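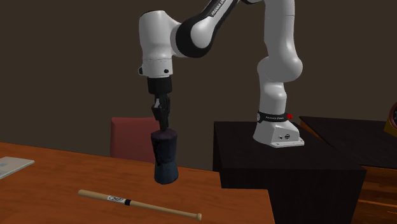 Selon Aiguo Cheng, le creux se perd dès la deuxième sortie, et l'affûtage tous les matchs que je défendais en septembre ne sert qu'à user l'acier. J'ai donc repris mes notes.

Rappel du montage : patins Collado, lames neuves, creux de 7/8 de pouce depuis l'an dernier. Je joue en défense, 98 kilos équipé, avec beaucoup de patinage arrière et peu d'accélérations franches. Un creux plus marqué me donnait de l'accroche mais coûtait en glisse dans les longues transitions.

À la patinoire de Tovham, la glace est dure le soir et les carres tiennent. À Kondcombe elle est molle dès le deuxième tiers, surtout côté banc des pénalités, et je ne sens plus de différence entre une lame fraîche et une lame de trois matchs. Je note désormais la patinoire à côté de chaque affûtage. J'aurais dû le faire plus tôt.

Sur le fond, Cheng a raison pour l'usure. Trois passages légers suffisent, quatre si la carre intérieure est marquée. Pour le creux, je ne le suis pas : contrôlé à la jauge après deux matchs, le mien n'avait pas bougé. Ce qui se dégrade, c'est le fil - et une pierre à main le reprend en quelques minutes au vestiaire.

Prochain essai contre Torngate, à l'extérieur : creux d'un pouce, même profil, pas d'autre changement. Le pied gauche reste à surveiller, la carre extérieure était plus basse au dernier contrôle à l'équerre.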